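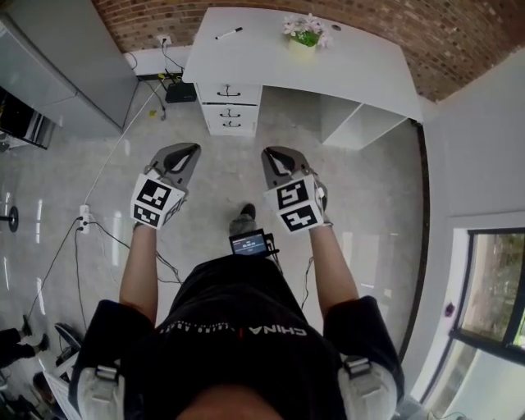

silar_watcher
Thread starter, regular member
4 min read

Posting this again as the last one got buried. The Firkomia govt has now summoned the Arkard ambassador over the reservoir contamination at Silar. Arkard says it's all "a campaign" and wants the lab samples handed over before it answers anything. Firkomia says it already sent them in October. Somebody is fibbing. Thoughts?

dunny_door
Classic stalling. Ask for the samples, say you never got the samples, ask again. Seen this before with the pipeline row.

kelpie77
Maybe. But has anyone seen proof they were sent? All I've found is the ministry statement and it's two paragraphs, no lab named, no dates on the shipment. I'm no fan of Arkard but I'd like something better than "trust us".

dunny_door
Three labs have looked at it mate. Three.

kelpie77
Two. The third said it recieved the material and is still working on it. Read to the bottom of the article.

dunny_door
Ok two. Still two more than Arkard has.

northbank
Live an hour from the border so this isn't abstract for me. 3,058 households on bottled water at the peak, my aunt's street was one of them. Town's mostly back on the mains now but plenty of people won't drink it. Don't really care which minister is cross with which, would like the pipe fixed.

silar_watcher
Sorry to hear that northbank. Is the council still doing the tanker?

northbank
Twice a week, was every day. You queue at the footy oval. Bring your own containers.

mod_fern
Keep it civil pls. Deleted one post.

halfpast_grey
What gets me is the sanctions talk. The Kontogiannis report came out and within hours there were people calling for a full trade ban. 178 pages. No way they'd read it. I've only got through the summary and chapter 8 and even that says the source is "consistent with" the upstream plant. Doesnt say deliberate anywhere I could find.

silar_watcher
It says they couldn't rule it out.

halfpast_grey
Can't rule out lots of things. That's a pretty thin basis for cutting off someone's grain.

dunny_door
So do nothing then?

halfpast_grey
Didn't say that. Joint inspection, both sides plus someone neutral, at the plant. Firkomia offered, Arkard said "in principle", then silence. Push on that before anything else.

kelpie77
Agree with this. Also the summit is coming up and neither side will want to look weak before it, so expect a lot of noise until then. Remember they still share the power line and the rail crossing, trucks are going through as normal.

northbank
Trucks are going through but slow. Four hours at the crossing last time my neighbour went.

dunny_door
Four hours is normal for that crossing lol

northbank
Not on the freight side it isn't.

silar_watcher
Bit of an update, April 2025 bulletin from the water authority is up on their site. Levels "within guideline" at all the Silar sampling points except the old weir. No comment on cause. Will post the table when I'm off work, on my phone now and the pdf is a nightmare.

kelpie77
Does it say who did the sampling? The authority or a contractor?

silar_watcher
Authority I think. Will check tonite.

halfpast_grey
If it lists the method as well can you put that up. The October one left it off.

silar_watcher
Yep will do.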